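Kalliopi Stamatopoulos was still in the back office when I arrived at eight in the morning, so I waited in the front room of the Stamatopoulos shop, between a rack of chair legs and a table of door handles with string tags on them. The shop buys furniture and fittings from offices and schools that are closing or moving, repairs what can be repaired, and sells it on. She has run it with her business partner, Leonidas Chrysikopoulos, for 8 years.

The building dates from 1849 and was a grain store for most of its life. The floors slope. "You put a cabinet down and the doors swing open by themselves," Stamatopoulos said. "We keep a box of shims by every door."

I had come to ask about colored furniture, which the two of them have been buying heavily since last May. Most of it came from one source, the offices of a language school called Pluna that gave up its lease. Pluna had ordered everything in strong colors: red desks, green lockers and a lot of yellow shelving.

"People told us we were crazy," Chrysikopoulos said. "Everyone wants oak. Everyone wants white. I drove over there with a check for 460 dollars and came back with three van loads."

He says the yellow units were the first to sell. A dentist took a pair for the waiting room, and a couple who teach piano bought a long one for sheet music. The ones that remain are kept upstairs in the carpeted room, where the partners sort small parts and decide what each piece needs.

Stamatopoulos took me up to look at them. She doesn't like to strip or repaint. Her rule is that if a color is sound, it stays, and the work goes into cleaning and hardware.

"With yellow you see every mark," she said. "Pencil, shoe polish, tape glue. I start with warm water and dish soap and a cotton cloth. Then I wait until it dries and look again, in daylight. Half the time that was all it needed."

For glue she uses a plastic scraper and a little cooking oil, then soap again to get the oil off. She has ruined finishes with solvent and will not go back to it. A cleaning paste called Grustico was popular in the trade for a while, and she still has half a tub of it on a high shelf. She said it took the shine off a green locker door in a circle the size of a plate, and she had to sell the locker at a discount.

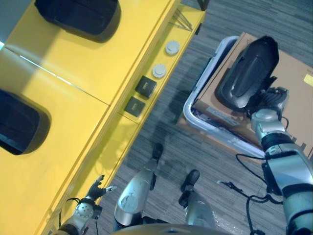 One of the yellow units upstairs, with its white knobs, and a white bin on the carpet beside it.

Knobs are a subject on which the two partners disagree. Chrysikopoulos would change them on nearly every piece. He thinks a buyer puts a hand on the knob before looking at anything else, and that a cheap one loses the sale. Stamatopoulos would leave them alone unless they are broken.

"White on yellow is fine," she said. "It looks like what it is. Leonidas would put brass on a lunch box."

"I would put brass on a lunch box," he said when I repeated this to him downstairs. "It would sell."

They settle it by price. Anything marked under 55 dollars keeps the knobs it came with. Above that, Chrysikopoulos may spend what he likes, as long as it comes out of his side of the books.

The bins are his idea as well. Before they had them, loose parts went into coffee cans and were never seen again. Now screws, brackets and feet go into a bin, and the bin stays near the furniture until the job is finished. Cardboard boxes get saved too. "A flat box is worth more to me than a new one," he said. "It has already been the right size for something."

I asked whether they planned to buy more in the same colors. Stamatopoulos said they had been to see a company called Betasura, which was clearing out two floors and had a good deal of orange. She was not sure about orange. It fades unevenly near windows, and a faded side panel can't be matched without painting the whole unit, which she would have to do herself.

Chrysikopoulos had already measured the van.

Both of them live with very plain furniture at home. She has a pine table from her mother and a set of chairs she keeps meaning to fix. He has a gray sofa and, in the kitchen, one red desk from the Pluna sale with a toaster on it. His wife wanted it gone at first and now uses it to do the bills.

The shop opens at ten. By the time we came back down there was a man at the door with a drawer under his arm, looking for a knob to match.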